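Museum workshop assistant wanted – Jundell Museum of Play

Part time, two days a week, with a start in October

We're looking for someone who likes children, likes making things and doesn't mind glue on their sleeves. The Jundell Museum of Play has a lively programme for schools and families, and our learning team needs another pair of hands (and another good brain!) to help run it.

The museum looks after toys, board games and puzzles from the last two centuries. Most of them live behind glass, and rightly so, but the workshop upstairs is where visitors get to try things out. Last year we ran 179 school sessions in there. Children learn how a marble run is planned, why some jigsaws drive everyone mad, and how to draw up a board game with rules that work. The arguments over the rules are often the best bit.

What you'd be doing

You'd set up the workshop before the first group comes in at 9.30, help lead sessions for classes of up to thirty, and put everything back afterwards. Between groups there's card to cut, puzzle pieces to sort and the odd wobbly spinning top to mend. In the school holidays we swap classes for family drop-ins, which are louder and messier and enormous fun.

You'd work most closely with Gisela Rieger, who plans the sessions, and Jannik Kohlhase in the workshop. Jannik is building a new set of shape and sorting games for our under-sixes, and we'd love you to get stuck in with that too. If you have an idea for a game, bring it along – two of our most popular ones came from people in this job.

Who we'd like to hear from

You don't need a degree or any museum experience. We'd like you to have spent some time with children, whether in a school, a club or your own busy kitchen. You should be happy talking to a room full of people and able to follow a simple drawing or pattern. A second language is very welcome, as are basic woodworking skills, but we can teach you the saws and the sander.

The job involves some lifting and a lot of standing. There's a lift to the workshop, and we're glad to talk about changes that would make the work easier for you.

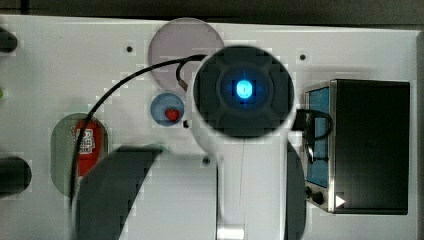
Red heart in a round blue recess, with a longer grey-green one further down.

How to apply

Send us a letter of no more than 400 words telling us about a game or toy you loved and why, along with a short CV. Address it to Lieselotte Kasten, Learning Team, and hand it in at the front desk or post it to the museum. Interviews last an hour and include a short go at running an activity with the team playing the children. Jamie Treloar at the front desk can arrange a look round the workshop beforehand.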